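Workshop tips: when the robot sweeper faults on broom debris

Tying a stick bundle over a cardboard sheet

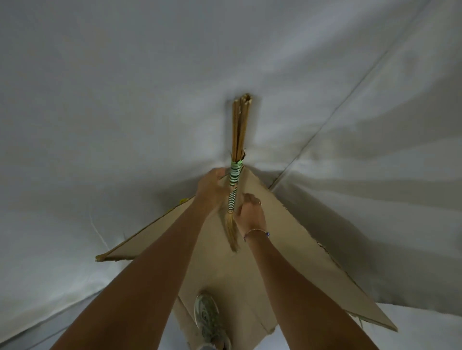

Hold the bundle upright against the card, one hand above the other, with the binding between them.

Stick brooms and dust-collecting robots do not mix well. The fault covered on this page stopped an Onatport floor unit in a small workshop in May, and the cause was a handful of broken rod ends and straw left on the floor after a broom was rebound. The unit drew a length of fibre into its side brush, the brush motor stalled, and the controller logged an overload. The fault was cleared from the app twice without anyone looking underneath. On the third start the drive belt let go.

What failed

The brush gearbox on this model has no guard between the hub and the bristles. Straw winds onto the hub, works its way behind the seal and packs there. Thin rods are a separate problem. A short piece can lodge across the intake and hold the flap open, and the bin sensor then reads full when it is empty.

Clearing the overload resets the motor but leaves the fibre in place. Two resets in a row with the same code should be treated as a mechanical jam.

Clearing a jam

Switch the unit off at the main switch, not from the app. A scheduled clean can start the brush while your fingers are in it. If the robot is sitting on its dock, take it off first.

Turn it over on a towel and remove the side brush screw. Cut wound fibre along the hub with a small blade, away from the seal, and pull it out with tweezers. Do not use oil. Spin the hub by hand. It should turn freely and without a gritty feel.

Check the intake flap with a torch. Refit the brush, set the unit down on a clear patch of floor and run it for 15 minutes before putting it back on schedule.

Working on brooms and stick bundles

Pause the schedule before you start. The default restart delay on our unit was 2 hours, which is shorter than it sounds if the binding has to be redone.

Work over corrugated cardboard. A torn offcut is fine – the size matters more than the edges. Ours is 700 mm by 400 mm for small jobs. Fold it along the middle when finished and tip the scraps straight into the bin.

Wear eye protection when trimming. Splintered rod ends can fly when cut. Take off rings and bracelets before pulling cord tight, as a loop can catch under the turns.

Go over the floor with a vacuum before resuming the robot, including under the bench.

Parts

A Vasilakis belt fits the Onatport unit without modification. The Tutar one is slightly wide and rubs on the housing.

Page updated October 18, 2024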